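FOR IMMEDIATE RELEASE

Bateo Opens Its Brick Table to the Public This September

August 5, 2023

Bateo, the neighborhood building workshop on the second floor of the old Wumbei print shop, is opening its brick table to everyone this fall, and we couldn't be happier about it! Starting in September, anyone age 16 and up can sign up for Dry Stack, a six-week evening course in laying bricks without mortar.

Dry Stack began as a side project by Solange Miranda, who wanted a way to try out corners and low walls at a table before taking them outdoors. Friends asked to join in, then friends of friends, and by spring the sign-up sheet was full every week.

"You learn so much from just moving a brick a little and looking again," said Miranda, who will lead the course with Nii Tsikata. "People come in thinking they'll build a wall the first night. Then they spend an hour on one corner and they love it."

Each class has 20 places. Participants work with plain red bricks, chips and all, and start with simple two-layer stacks before moving on to open squares, steps and curved edges (the curves are harder than they look). No tools are needed, and the bricks stay at Bateo between classes.

The course is supported by a grant of $3,474 from the Bellutura Fund, which covers the fee for anyone who asks.

"We want people who have never picked up a brick," said Delali Dankwa, program manager at Bateo. "Bring your sister, bring your neighbor, wear something you don't mind getting dusty!"

Sign-up is open now at the front desk. Press questions can go to Thảo Chu at the same desk.

Red bricks on the table at Bateo
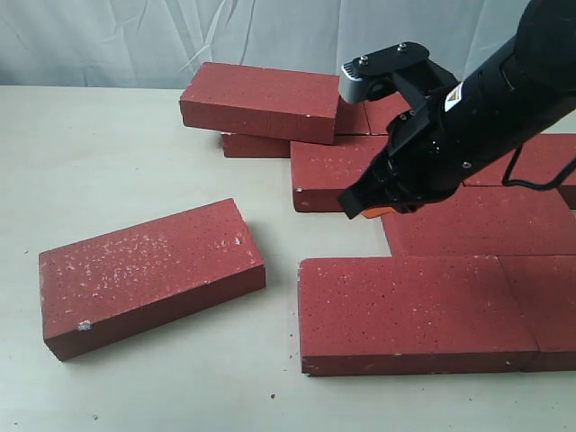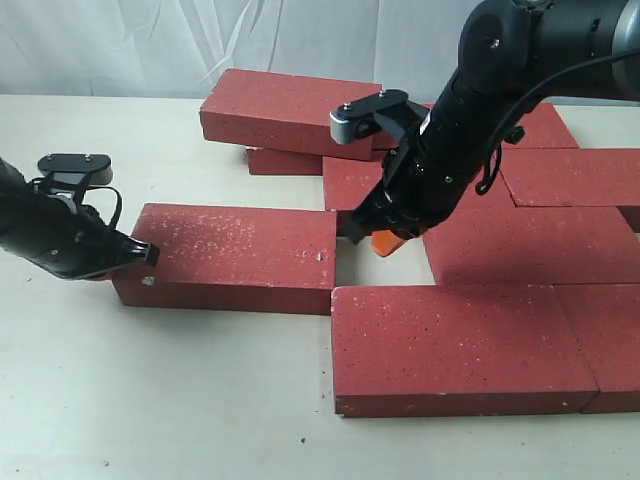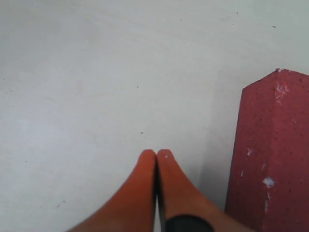

Reading time: 2 min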